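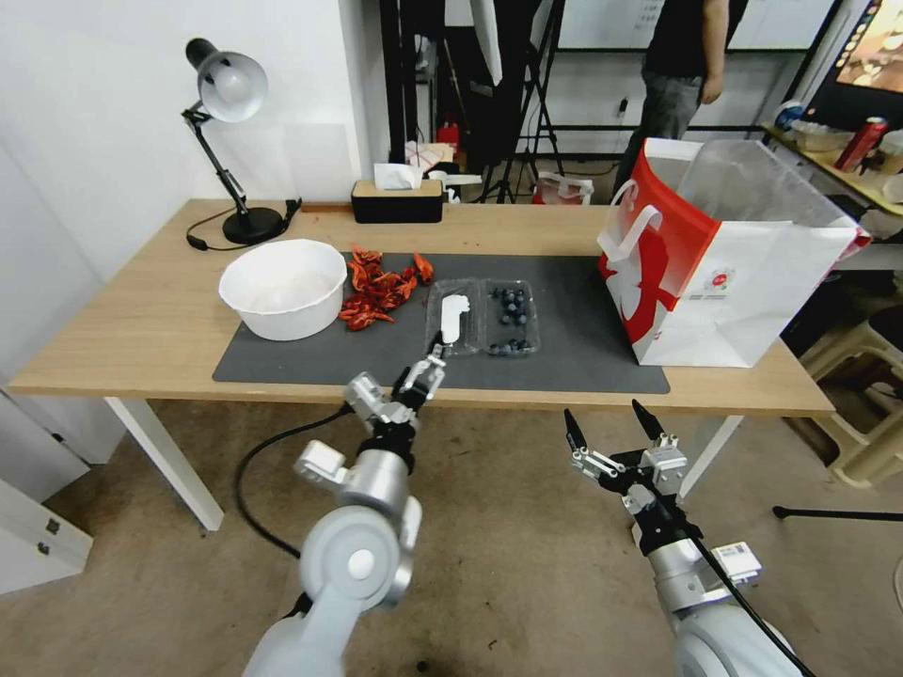 Figure 3. Tabletop station with both arms at the near side of the mat. Blueberries in a clear container, basin at left, paper bag at right.

4.2 Operating rules

The rules in this section apply to every episode in the tabletop food set. They were drafted by Tatiana Kollár and Faraji Lema after the pilot, and the version given here was fixed in October. An earlier version left most decisions to the operator. When we went through the 695 pilot episodes, we found that operators agreed on how to grasp but disagreed on when an episode should start, when it should be stopped, and what could be moved by hand between episodes. The rules mainly cover those three points.

Start state. An episode starts with both grippers open and clear of all objects. The arms may be at any height as long as neither is above an item to be handled. Objects are placed on the mat by hand, and hands leave the work area before the operator enables the arms. The operator says "clear" and waits for a second person to repeat it. In the pilot this was done by nodding, and two operators reported that they had enabled the arms on a nod meant for someone else.

Object placement. Items to be handled go on the mat. Receiving containers may stand on the mat, across its edge, or on the bare tabletop, but must be within reach of at least one arm. We do not tape outlines on the mat. Kenna Tosh tested outlines during the pilot and found that people reset objects more precisely than we wanted, which narrowed the range of start positions.
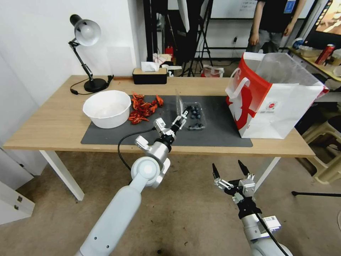

Hinged lids need a rule of their own. A lid is recorded as open or closed in the episode sheet before the start, and a lid that moves by itself during the reset is put back by hand before the arms are enabled. If it moves during the episode, the episode continues. Annotators mark the time of the change and do not assign a cause.

Stopping. The operator stops an episode when a gripper touches the tabletop with visible force, when a cable catches on an object, or when any person reaches into the work area. Spilled food is not a reason to stop. Stopped episodes are kept and labeled, and they count toward the total. Of the 2110 episodes in the main set, 850 had at least one label beyond plain completion, most of them for a second grasp attempt.

Background. Objects on the table that are not part of the task stay where they are for the full block. We ask for no change to the room behind the table. Rami Yammine argued for a plain screen, as used at the Rondel site, but policies trained there did poorly when the screen was taken down, and we did not adopt it.
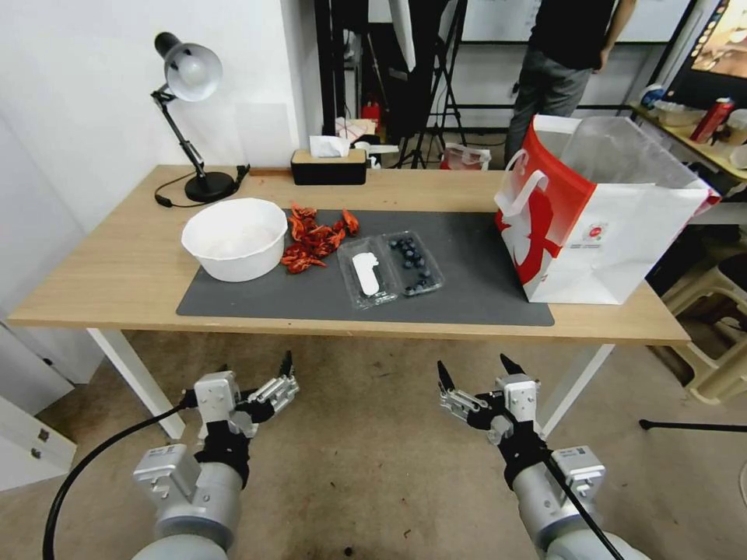 Between blocks the operator changes the arrangement of the mat. At least one container is moved or turned, and the loose items are piled again by hand. The grippers are wiped and the cables are checked along their full length for slack. A block is limited to 3 arrangements before the operator changes places with the annotator. Hina Niazi kept the block log, and the form she used is included in Appendix B.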